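Re: yellow patch cord + panel numbering

quick one before I head out - took a look at the spot at Vastunley. Black mat is down, yellow cable's out on it, strip panel still needs its labels checked. Pics:
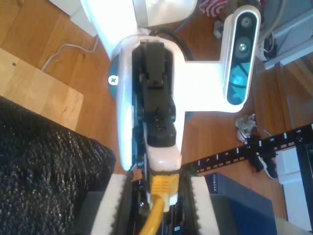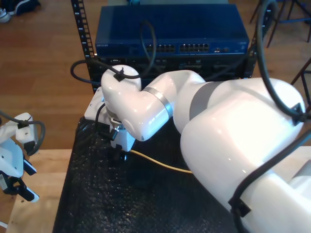
## What I need from you

- which port the yellow one goes to. I have 9 on my sheet, Pelletier list says 5
- OK to leave the switch on top of the rack for now? would rather not move it twice
- shorter cords. Ordered 4 from Wedness, teh invoice says 59

Will do the labels after lunch if I hear back. Otherwise tomorow.

## Earlier message

> Before anybody plugs anything in, please match the numbers on the patch panel to the list. Last time we did the Vutudent room we went by cable color and spent the whole afternoon undoing it.
>
> Also - keep the yellow ones for the switch only. Gray is for everything else.

Yep, got that. Sheet is in the shared folder, ticket 954.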